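June 7, 2021 – finger swap on the small arm, wrist cam notes

Took the old pads off and put the Jivorer curved fingers on. Kwok controller left as it was, same firmware, only changed the closing force limit to 30 percent. Zudmont fingers are in the drawer with the tape on, don't bin them, we need them back for July.

Wanted two things out of today. Does the wrist camera still see enough with bigger fingers in the way, and do the narrow tips do any better on thin upright things than the flat Zudmont ones.

Started with the knurled metal strip, arm coming in low with the strip upright in the middle of the view. 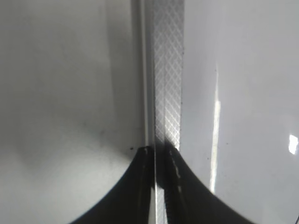
Exposure is the first headache. Black fingers, pale surfaces both sides, and the auto setting hunts every time the arm gets close. Locked it by hand at 55 and it calmed down. Shiny surfaces still throw a glare streak and the edge finder likes the streak better than the real edge. Tried it 3 times with the lock on, same answer each time – it picks the glare. Will need a mask or a lamp moved, prefer the lamp.

Other thing, tip position. With the fingers shut you can't see the contact point at all from the wrist, the tips hide it. The Zudmonts had the same problem but less of it becuase they're shorter. So last bit of any approach is blind and we're trusting the arm. Fine for slow moves, wouldn't want it for anything quick.

Wrist offset now 114 mm in the config, was the old value for the flat fingers before. If someone goes back to Zudmont CHANGE IT BACK, I drove the tips too low last time by forgetting.

Fingers open is a much better view. Went over to the whiteboard corner as a target, plain wall next to it, and the gap between the tips gives you the corner piece and the frame rail running down between them. Green magnet up by the clip is a handy colour check too. Right finger covers part of the marker line and a bit of the bottom rail, so anything low on that side wants a second look from a different angle. Picture a bit soft, haven't touched focus yet.
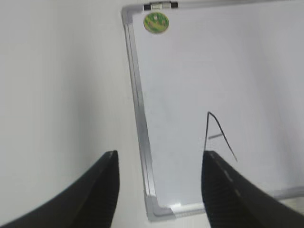

## To do

- focus on the wrist cam, then redo both spots
- lamp before mask, see above
- same approaches with the Zudmont fingers so there's a fair comparision, otherwise this is only half a test
- ask Vesescombe if they do the Jivorer shape in grey, black is eating the exposure
- write the 114 on the arm itself, label maker is in the blue box
- force limit: leave at 30 until the pads have been checked for wear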